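Plinthorpe选区竞选工作组 会议纪要(未校对稿)

日期:6/24/24
到会:Fionnuala Ó Néill(主持)、Eimear Tully、Shinji Iwasaki、Daithí Ó Dálaigh
请假:Ciarán Ó Dálaigh(在外走访,事后电话补了意见,见第4项)
记录:Eimear

1. 上次纪要
通过。更正一处:电台辩论的联系人写成了Daithí,应为Shinji。其余无异议。

2. 民调与选情
Shinji通报Jusik送来的第二轮数据。样本357,只覆盖镇区,北边几个村没打到电话。我方领先3个百分点,在误差以内,大家同意对外不引用。
Fionnuala:上一轮也是领先,后来村里的票数出来完全两回事。不要高兴太早。
Daithí问“未决定”那一栏为什么比上轮高。Shinji说问卷改了顺序,先问医院再问投票意向,可能有影响,他去跟Jusik核实。原始表格要一份,别只要图。
Eimear提出年轻选民那组人太少,单独拿出来讲没意义。同意。
待办:Shinji,核实问卷顺序,索要原始表。

3. 对手动向
现任议员那边换了口号,从“稳定”改成“回家”。传单已经投到河东几条街。内容主要打住房,没提医院。
Daithí认为他们在躲医院的事,应该追着问。Fionnuala部分同意,但追问归追问,不点家属的名,不拿病人做文章,这条上个月就说过,再说一次。
另:对方在集市上说我们候选人要关掉渡口。候选人从没讲过这话。讨论是否发声明。Shinji主张发,越短越好。Eimear担心一发反而替他们传。争了比较久。
决定:不单独发声明,走访时有人问就答,统一口径由Eimear写,三句话以内。

4. 候选人姓氏问题
Ciarán来电:选票上同姓的有两人,独立参选的那位也姓Ó Dálaigh,跟他和Daithí都不是亲戚。走访时碰到好几户搞混。
建议所有印刷品上名字放大,姓氏照旧。Fionnuala问重音符号能不能保证印对,上次横幅印丢了一个。Daithí说是字体的问题,已换。
选举办公室那边,候选人简介的截至时间要再确认,Eimear去问。
决定:名字放大,样稿要Ciarán本人签字才能付印。

5. 印刷与经费
第二批传单报价收到两家。Clundent便宜一点,但交货要晚。另一家可以加急,加急费另算。
Daithí:晚几天就赶不上邮寄,便宜也没用。
Fionnuala:先印一半加急,剩下交Clundent。Shinji觉得两家纸张颜色对不上,难看。没人支持他,过。
加急部分上限2,000欧,超出要重新报批。捐款收据还有28张没寄,Daithí本周内寄完。大额捐款申报表Eimear已填,等Fionnuala签。
村里那边的广告牌租金,店主要求先付,同意先付。

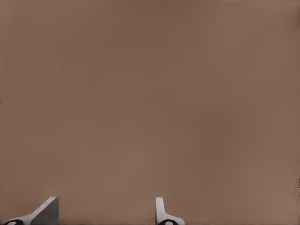
6. 走访安排
河西片由Ciarán带队继续,河东片Daithí接手。北边几村最弱,Fionnuala自己去,要一辆车。
上门时间不要早于傍晚,农忙,白天没人在家还惹人嫌。
记录表太长,走访的人普遍反映填不完。讨论后砍掉“家中选民职业”“上次投给谁”两栏。Eimear提醒后一栏本来就不该问,数据保护那边说不清楚。旧表收回销毁,Eimear负责。
有人反映狗的问题。各自小心。
待办:新表Eimear今晚发出。

7. 电台辩论
电台给的规则:每人开场一段,之后主持人提问,观众不提问。对方要求站着,我方无所谓。
议题三项:医院、住房、渡口。渡口是新加的,看来跟集市上那番话有关。Fionnuala说正好,在那儿回应比发声明强。
模拟辩论由Shinji扮对手,Daithí计时。候选人上次回答住房问题绕了太久,要练。数字不要背太多,背错一个当晚就上本地群了。
Eimear准备一页纸材料,正反面,不许再加附件。

8. 志愿者与投票日
监票员名单还缺人,主要缺晚班。Daithí去问学生会那边。
接送老人去投票站的事,车够,司机不够。Fionnuala强调:接送不问投谁,车上不放传单,不贴东西。违反的直接换人。
投票日办公室值班表下次会定。

9. 其它
办公室钥匙少一把,谁拿了请还。
社交账号密码已改,需要的找Shinji当面要,不要在群里发。
Eimear问选后是否续租这间办公室。Fionnuala说选完再说。

下次会议:六月底前再开一次,时间由Fionnuala另行通知,地点不变。

会后补记:Ciarán对第3项无意见。对第6项,他希望河西片保留旧表用到走完,Fionnuala不同意,统一换新表。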